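요른 공방 대여용 테너 리코더 '브록햄(Brokham)' 안내

취미로 소프라노나 알토를 몇 해 불다 보면, 어느 날 문득 합주에서 아래 성부를 맡은 분의 소리가 귀에 들어오는 때가 있습니다. 저희 공방에 테너를 보러 오시는 분들 이야기를 들어 보면 대개 그렇게 시작하시더라고요. 다만 테너는 손에 맞는지 직접 불어 보기 전에는 알기 어렵고, 처음부터 한 대를 덜컥 들이기에는 부담스러운 악기이기도 합니다. 그래서 저희 윤(Yoon) 리코더 공방에서는 브록햄 테너를 판매와 함께 장기 대여로도 내어 드리고 있어요.

브록햄은 배나무로 만든 바로크 운지 테너입니다. 음높이는 A=442에 맞추어 두었고, 맨 아래 도와 도샤프는 이중 키로 되어 있어 새끼손가락이 짧은 분도 무리 없이 짚으실 수 있습니다. 관은 세 토막으로 나뉘고, 윗관 안쪽에는 향나무 블록이 들어갑니다. 설계는 에베 할보르센 선생이 맡았는데, 이분이 워낙 느긋한 소리를 좋아하셔서 저음이 넓고 둥글게 퍼지는 편이에요. 대신 높은 라 위로는 숨을 조금 아껴 주셔야 소리가 갈라지지 않습니다. 힘차게 밀어붙이는 독주보다는 르네상스 4중주나 작은 앙상블에 더 잘 어울린다고 말씀드리는 것도 그 때문입니다.

엄지 지지대는 기본으로 달려 있고, 위치는 위아래로 조금씩 옮기실 수 있습니다. 목걸이 끈 고리는 원하시는 분께만 달아 드려요. 한번 달면 뒷면에 작은 나사 자국이 남으니 신청서에 꼭 표시해 주세요. 손이 많이 작으신 분께는 같은 설계의 굽은 윗관(넥형)도 권해 드립니다. 악기 무게가 몸 쪽으로 실려서 오래 불어도 손목이 덜 뻐근하다고들 하십니다.

대여는 최소 2개월부터이고, 한 번에 최장 16개월까지 이어 가실 수 있습니다. 대여료는 월 95,000원이며, 보내고 받는 택배비는 한 번에 2,000원만 보태 주시면 나머지는 공방에서 부담합니다. 불다가 마음에 들어 구입하시게 되면 그동안 내신 대여료 중 처음 두 달 치를 악기값에서 빼 드려요.
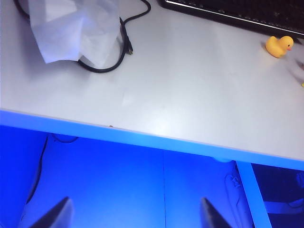 대여하는 동안 악기 손질은 누가 하나요?

평소 손질은 부시는 분께서 해 주시고, 조율과 키 패드 교체, 블록 청소는 저희 공방의 한건우 실장이 맡습니다. 연주 후에는 관을 나누어 안쪽 물기를 면 수건으로 닦고, 윗관은 뚜껑을 열어 둔 케이스에서 충분히 말려 주시면 됩니다. 바람길에는 수건이나 막대를 넣지 말아 주세요. 기름칠도 공방에서 해 드리니 따로 하지 않으셔도 괜찮습니다.

새 악기를 받으신 분은 길들이기를 조금만 참고 해 주셨으면 해요. 첫 주에는 하루 십오 분쯤, 가운데 음역을 길게 부는 것으로 충분합니다. 그다음 주부터 오 분씩 늘려 가시고, 저음과 고음도 천천히 넓혀 보세요. 좋은 악기가 손에 들어오면 밤늦도록 불고 싶은 마음이야 저희도 잘 알지만, 블록이 갑자기 물기를 많이 머금으면 부풀어서 소리가 막히거든요. 특히 1월처럼 공기가 차고 마른 때에는 불기 전에 윗관을 품이나 손바닥으로 감싸서 미지근하게 데워 주시면 소리가 훨씬 편안하게 납니다.

케이스는 에킥(Ekik)의 천 가방과 민도라(Mindora)의 단단한 상자 가운데 고르실 수 있습니다. 에킥은 가벼워서 대중교통으로 연습실을 오가시는 분들이 즐겨 찾으시고, 민도라는 조금 묵직한 대신 안쪽 칸이 깊어서 청소 막대와 키용 기름병까지 함께 들어갑니다. 굽은 윗관은 길이가 달라 민도라에만 들어가니 고르실 때 참고해 주세요.

악보가 필요하신 분께는 레이디 우레고 씨가 엮은 테너 연습곡집을 함께 넣어 드립니다. 소프라노에서 넘어오신 분들이 가장 헤매시는 넓은 손가락 간격을 차근차근 익히도록 짜여 있고, 뒤쪽에는 둘이서 부는 짧은 춤곡도 실려 있어요. 알토만 불어 오신 분이라면 운지가 달라 처음에는 머리가 좀 복잡하실 텐데, 앞쪽의 쉬운 선율부터 소리 내어 음이름을 읽으며 따라가 보시길 권합니다. 책은 대여가 끝난 뒤에도 돌려주지 않으셔도 됩니다.

시연은 미리 연락을 주시고 오후 2시 이후에 들러 주세요. 쓰시던 악기를 가져오시면 나란히 불어 보며 음정과 숨의 양을 견주어 보실 수 있습니다. 합주용으로 여러 대를 찾으시는 모임은 반길수 씨에게 문의하시면 음색이 비슷한 악기끼리 묶어서 골라 드립니다. 항 호 씨가 영어와 베트남어 문의를 받고 있으니 주변에 필요하신 분이 계시면 편하게 알려 주세요.

대여 신청서에는 이름과 연락처, 지금 부시는 악기, 원하시는 윗관 모양(곧은 관 또는 굽은 관), 케이스 종류를 적어 주시면 됩니다. 남은 악기가 없을 때는 신청하신 차례대로 연락드립니다.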